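Thread on stripping down old office towers. It's what I've been doing most evenings this June and a few people wanted the order I work in.

Background: nine desktop towers came to Prarosholm from an office clear-out. Some will get rebuilt and go out to people who need a computer. The rest are parts. All of them have to be opened either way.

I'm starting with a Dell because a lot of people have one of these in a closet and think of it as a sealed box. It has a side panel. The panel comes off.

Before the panel: power cord out, everything else unplugged, then hold the power button in for a few seconds. Wait a bit. I get a drink at this point.

Lay it on its side, open side up. I have seen people work on a tower standing up and drop a screw into the bottom of the case, and then tip it, and then look for the screw on the floor. Lay it down.

Then stop and look before touching anything. Work out where the power supply is, where the drives are, and which cables run between them. I look for a full minute and it saves me more than a minute later.
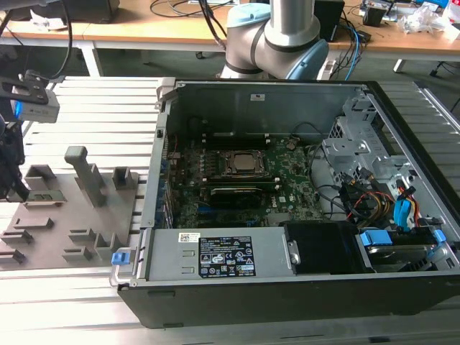 A reply to this asks if it's worth the bother at all, given that a small refurbished desktop costs less than a night out and old office machines are slow anyway.

Fair question. For some of them, no. If the board is dead I don't chase it. But a machine that boots and has decent memory is fine for email, homework and forms, and a solid-state drive helps more than anything else I can do to it.

The drives I've been buying are $55 each, which is the whole cost of a rebuild if the rest is OK. I know there are cheaper ones. I had trouble with the cheaper ones.

The same person also said slow computers put people off computers. I agree with that part. I don't send out anything I'd be annoyed to use myself.

Back to the order. Hard drive first, every time. It's the part with somebody's files on it and I don't want it loose on a table with other parts.

On this case the drive sits in a bay with blue plastic tabs at the sides. Data cable off, power cable off, squeeze the tabs, slide it out. If it won't slide, look for a cable you forgot. It's usually a cable you forgot.

Pull on the plug, never on the wire. Some SATA plugs have a metal clip you have to press. If you pull against the clip you can take the plastic off the drive connector, and then you have a drive you can't wipe properly.

The drive gets a strip of masking tape with the tower's number on it and goes straight into the lockable drawer. Wiping is a separate job on a separate evening.

I tried wiping drives and stripping cases on the same evening once. I ended up with two drives on the bench and no idea which was finished. Did both again.

Cables next. You don't have to take them out. Just get them off the board and fold them back over the edge of the case. The power bundle is stiff and will try to come back. A strip of tape holds it.

If you plan to put the machine back together, take a photo of every connector before it comes off. Front panel connectors especially. I have put a power button lead back on wrong and spent an evening blaming the power supply.

Color helps on this one. A lot of the bits you're meant to press or slide are blue plastic. Drive tabs, the latch on the power supply handle. I start with anything blue and only then go get a screwdriver.

That's a habit and it won't hold on every machine. One of the others in the same batch is all plain gray inside and I had to hunt for everything.

Power supply: read the label, write down the wattage, unplug it from the board and drives, take it out as a unit. DO NOT open it. I don't open them and I've been at this a while. If it's bad it goes in the recycling crate whole.

A question I get a lot is whether you can swap in any power supply from any other tower. Often no. Office machines can have their own shape and their own plug. Check both before you throw away the old one. I keep the working ones paired with their boards until the last minute.

Expansion cards come out after the power supply. There's a catch or a screw at the bracket end, and sometimes another little catch on the slot. Straight up, small rocking motion along the length of the card. If it bends, stop.

Cards go in anti-static bags. I've run out of anti-static bags. If anyone near Prarosholm has a stack of used ones from an office, I'll take them, any size.

Now the part people are nervous about, the processor. Once the cooler is off you see the square metal lid, and there's usually old thermal paste on the lid, the cooler or both. Wipe it with a lint-free cloth and isopropyl alcohol. Let it dry.

Coolers first, though. If the paste has gone hard the cooler sticks. Twist gently side to side before lifting. Lifting straight up can bring the processor with it on some older sockets, and bent pins are not a nice evening.
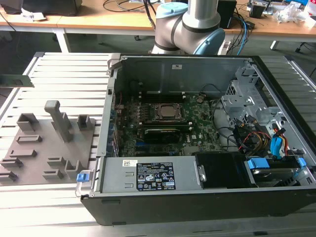
Don't take the processor out unless you have a reason to. If the board works, it can stay where it is. A socket with nothing in it is easier to damage than a socket with a chip in it.

If you do have a reason: press the lever down, slide it sideways from under its hook, let it up slowly. Lift the plate. Pick the chip up by its edges, straight up. It should weigh nothing in your fingers and come with no effort at all.

Look for the little mark on one corner and note which way it points. Photo, again. I'm aware I keep saying photo.

Then close the plate and lever over the empty socket, with a plastic cover on it if you kept one. I have a jar of these covers. It's a jam jar and it's nearly full and it may be the most useful thing in the room.

Memory is the easy one. Push the clips outward at the ends and the stick pops up. Hold it by the short edges. Write the size on the bag, because the sticker text gets smaller every year or my eyes are going.

A few people asked what I write down. I use a sheet called Dokasow, set up long before I came along. One row per machine. Number, does it power on, memory, drive wiped yes or no, power supply wattage, where it went.

There's a notes column and it's the one I read most. Mine are things like "fan noisy, try cleaning" or "front USB loose." Short and dull. The long notes from a previous year are no use to me at all.

Dust. I clean after the drive and cards are out and before anything goes back. Soft brush first, short bursts of air second, outdoors if it isn't raining. Hold the fan blades still with a finger while you blow air at them.

I used to use the household vacuum. I don't anymore. Static, and also I lost a jumper up the hose and had to go through the bag for it.

Check the board while you're in there. Look at the capacitors, the little cans. Flat tops are what you want. A domed top or a brown crust means the board goes on the parts pile, even if it still boots today.

Look at the rear ports too, from the inside and from the outside. USB ports take a lot of abuse. If the plastic tongue inside one is snapped, I put a bit of tape over that port and write it on the sheet.

Thin wires are the ones to watch. The fat power bundle can look after itself. A little twisted pair to a small connector can get caught under a bracket or pinched when you close the side, and you won't feel it happen.

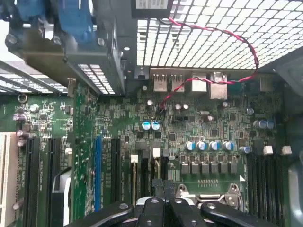 So before the panel goes back on, run a finger along every thin wire from one end to the other. Anything lying across a fan or an edge gets moved and tied. I use twist ties off bread bags. Proper cable ties are fine too.

Putting one back together takes me two hours, including testing. Stripping one for parts is a lot quicker. If you've never done it, give yourself a whole evening and don't start after dinner.

First boot with the side still off. If it beeps at you, reseat the memory before you do anything else. That has fixed more machines for me than every other trick combined.

If it does nothing, check the big power plug on the board, then the smaller one near the processor. The smaller one gets forgotten. I forgot it last week.

If it boots, leave it running for the evening and listen to it now and then. A fan that starts to tick after an hour is better found at my place than at somebody's kitchen table.

What happens to the rest: bare cases and dead boards go to Khumalo for metal. They want the plastic fronts off and any coin batteries taken out first. The batteries go in their own tub, with tape over the contacts.

Working spares that I don't need go on the shelf at Grusorley. Power leads, keyboards, the odd monitor cable. Take what you want from it. Please don't leave printers there – it happens every month and there isn't room.

Tools, since somebody will ask. A medium Phillips screwdriver does nearly all of it. Then a flat plastic pry tool, a brush, a flashlight, masking tape, a marker, and an old muffin tin for screws.

Muffin tin: one cup per stage. Panel screws in the first cup, drive screws in the next, and so on. Put it where your elbow won't go. I'd say more about that but it still annoys me.

The wrist strap question comes up every time. I wear one when I'm handling boards and memory. It clips to bare metal on the case. Some people don't bother and get away with it. They're cheap.

Next one up is the plain gray tower with no blue anything, and its side panel has a lock with no key. If you've opened one of those without wrecking the panel, reply and tell me how. I'm planning to start on it tomorrow evening.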